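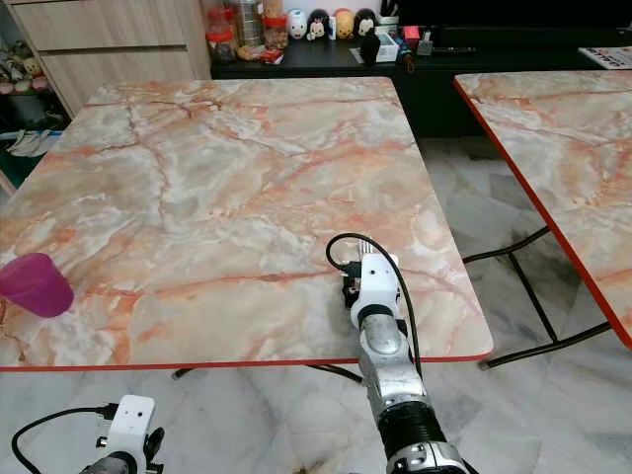

Plorstead Pattern Room
@plorsteadpatterns · Jan 25, 2019

Week 3 of the evening draping class at Brarkside and I finally get what a grain line is for!! Small thread while it's fresh.

My first bodice pulled to the left and I blamed my pins. Nope, I'd cut the muslin a bit off grain. Recut it and the whole front just hung straight - so satisfying.

We also moved a bust dart to the shoulder, then to the neckline, then split it in 2. Same fit every time, totally different look. I could do this all night. 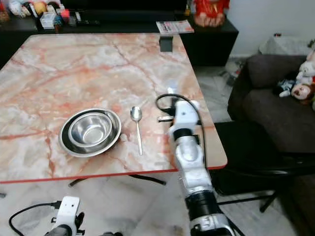

Nested steel bowls on the marble-pattern table.

Homework is a half-scale skirt block with a 36 inch hip as the starting size. I'm using the Antunes curve ruler and wow, my hip lines are smooth for once.

If you're thinking about the June class at Limurow, bring more muslin than the list says (I've burned through a ton) and a soft pencil.

Sleeves next week. I've heard the cap ease is a pain and I can't wait - will post the ugly ones too!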